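Grultanen – Divisória envidraçada Vultico para salas de reunião

Sistema modular de painéis de vidro com perfis verticais em alumínio, destinado à compartimentação de escritórios e salas de pequena dimensão. Montagem a seco entre pavimento e teto, sem fixação química.

Referência: Vultico 212
Perfil vertical: alumínio, 40 mm de face visível
Folga de regulação superior: 3 mm por painel
Controlo de luz: persianas venezianas de lâmina horizontal
Atenuação acústica (painel cego equivalente): 49 dB

Os painéis são fornecidos à altura total do vão. A persiana é encomendada em separado e cortada à largura do painel – indicar sempre a cota entre perfis e não a cota entre eixos.
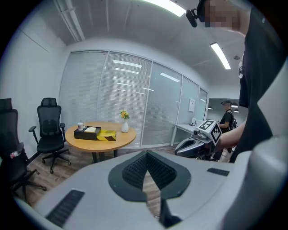

Divisória de painéis altos com persianas brancas, sala pequena com pavimento de aspeto madeira.

O vidro standard não tem tratamento antirreflexo. Com luminárias de teto lineares são de esperar reflexos na face interior; para salas com projeção recomenda-se a variante Kokkinos, de vidro acetinado.

Avisos em papel podem ser colados diretamente no vidro com fita removível. Não aplicar fita sobre os perfis anodizados.

Compatível com portas Kuter de batente e de correr. Prazo de entrega sob consulta.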